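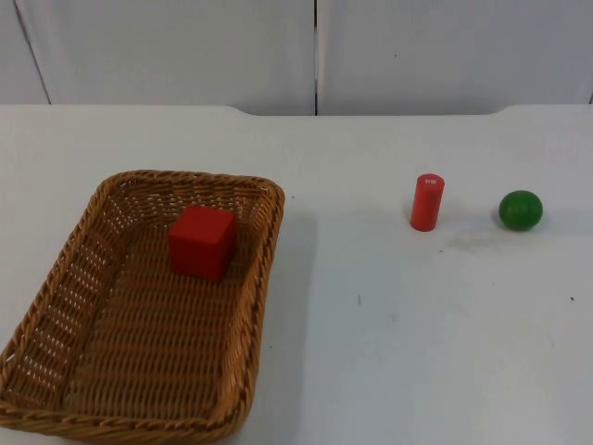 **그림 3.** 흰 탁자 위의 얕은 등나무풍 바구니와 빨간 정육면체, 빨간 원기둥, 초록 공.

### 4.2 바구니는 '정리'를 유도하는가

Marchetti의 용기 유도 가설에 따르면, 테두리가 뚜렷한 용기는 그 자체로 물건을 안에 넣도록 부추긴다. 가설이 널리 인용되는 데 비해 근거는 빈약하다. 원 연구의 참가자는 29명이었고, 용기가 없는 대조 조건은 보고되지 않았다. 우리는 Donholm 과제를 그대로 가져오되 지시문에서 '정리'라는 단어를 뺐다. 참가자 60명에게는 탁자 위의 물건을 "편한 대로" 두라고만 하였다.

그림 3의 배치에서는 정육면체만 바구니 안에 있고, 원기둥과 공은 오른쪽 탁자 면에 남아 있다. 이를 절반쯤 진행된 정리로 읽을 수도 있고 이미 끝난 분류로 읽을 수도 있다. 색을 기준으로 삼았다면 같은 빨강인 원기둥이 밖에 선 까닭을 설명하기 어렵다. 형태를 기준으로 삼았다면 설명은 되지만, 어떤 배치든 사후에 설명해 내는 기준이라면 검증에 쓸모가 없다. Marchetti의 채점표는 이런 배치를 모두 '부분 정리'로 처리한다. 우리가 보기에 이 범주는 지나치게 넓다.

탁자의 넓이도 문제다. 바구니가 한쪽에 놓이면 모서리가 둥근 흰 상판이 넓게 비고, 그 여백 역시 물건을 둘 만한 자리가 된다. 용기의 효과를 주장하려면 여백의 효과부터 떼어 내야 하는데, 선행 연구 중 그렇게 한 것을 우리는 찾지 못했다.

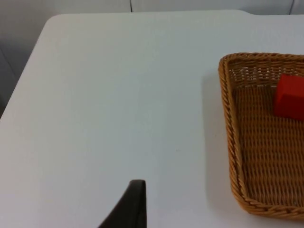 ### 4.3 경계 부근의 물건

바구니 옆면에 가까운 물건은 채점자 사이의 불일치가 가장 컸다. Greco는 이를 '넣으려다 만 것'으로 코딩할 것을 권하지만, 거리만으로 의도를 추정하는 방식에는 동의하기 어렵다. 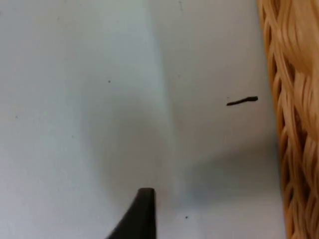
*(이 절의 나머지: 읽는 시간 4분)*

가늘고 검은 막대 모양의 물체가 바구니 왼쪽에 조금 떨어져 거의 가로로 놓여 있다. 케이블 조각인지 잔가지인지도 분명하지 않다. 이런 것을 정리 대상으로 셀지, 탁자에 떨어진 부스러기로 볼지에 따라 같은 탁자의 점수가 달라진다. Castia 지침은 '식별 가능한 물건'만 세라고 하면서 누구에게 식별 가능해야 하는지는 밝히지 않는다. 우리는 판정을 보류한 항목을 분석에서 제외하고 부록에 따로 실었다.

바구니 안에서의 위치도 미심쩍다. 정육면체는 바닥 한가운데가 아니라 한쪽 끝의 테두리 가까이에 있다. Pirkex 척도는 중앙에서 벗어난 배치에 감점을 주는데, 뒤에 다른 물건을 넣을 자리를 남기는 행동과 무심한 배치를 구별하지 못한다. 정지 화면 200장을 두고 같은 척도를 적용해 보았으나, 감점의 근거를 일관되게 말할 수 있는 채점자는 드물었다.

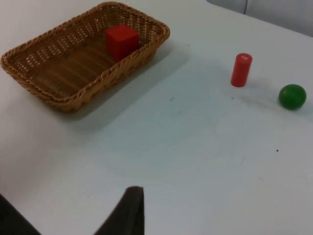
### 4.4 잠정적 해석

현재 자료로는 용기 유도 가설을 지지할 수도 기각할 수도 없다. 바구니 안에 물건이 있다는 사실은 바구니가 그것을 불러들였다는 증거가 되지 못한다. Zanetti 배치처럼 바구니를 테두리 없는 깔개로 바꾼 조건이 최소한 하나는 필요하며, 그 결과는 5절에서 다룬다.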